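Keeping Poetry Books Alive in a Working Household

By Faizal Majimbun 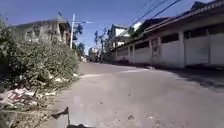 Shelving the thin ones

A poetry collection is the width of a cracker and has about as much backbone. Put one between two novels and you won't see it again until you move. I keep mine on a short shelf of their own, packed just tight enough that a book comes out without dragging its neighbors along. If the shelf is half empty, use a bookend. A jar of lentils works too, and it's the most use anyone in my house has gotten out of the lentils.

Pull a book out by the middle of its spine, pushing the two beside it back a little. Hooking a finger over the top is how the spine of my copy of Jesholm came to be in two pieces, one of which I still have.

Chapbooks

Chapbooks are stapled, and staples rust. Keep them out of the bathroom, however much the poet deserves to be read there. Stand them in a magazine file with a sheet of stiff card every few inches, or lay them flat in a shallow box. No rubber bands. A rubber band will outlive its usefulness by a year or so and then glue itself to the cover.

If a staple has already gone orange, open it from the center fold with a butter knife, lift it out with tweezers, and sew the pages back through the same holes. Three holes, plain cotton thread, knot on the inside. You start at the middle hole and finish at the middle hole. It takes 10 minutes, or the length of one long poem about somebody's father.

Stains, by culprit

Coffee: blot it, put paper towels on either side of the page, and close the book under something heavy. The ring stays. Mine runs straight through the last stanza of "Vurkura" and I've come to read it as punctuation.

Butter: cover the spot with cornstarch, leave it overnight, brush it off with a soft paintbrush. Repeat if you can still read the poem on the other side.

Pencil notes from college: a soft white eraser, working from the center of the page toward the edge. I left a few of my own in place as a warning. One of them says "death???" next to a poem about a canoe.

Price stickers: warm the sticker with a hair dryer on low, then peel slowly from one corner. Stop if the cover starts to ripple. Glossy covers forgive you. Matte ones hold a grudge.

The musty smell

Stand the book open in a large lidded tub with a small dish of baking soda beside it, never on it. Give it 10 days. Anything that still smells like a basement after that can go back in for another round, or be given to a cousin who says he likes old books.

Reading in the kitchen

I do most of my reading while something simmers. A clear cookbook stand holds a paperback open at eye level and takes the splatter. For a stiff new book, two binder clips and a folded index card under each one will keep the page without denting it. Avoid sonnets when making caramel. You'll want to finish the last couplet, and the caramel will finish first.

Lending

Write your name inside the front cover in pencil and write the loan on a card that stays on the shelf in the book's place. Yusuf has been missing from mine since March, and the card gives me someone to be annoyed at.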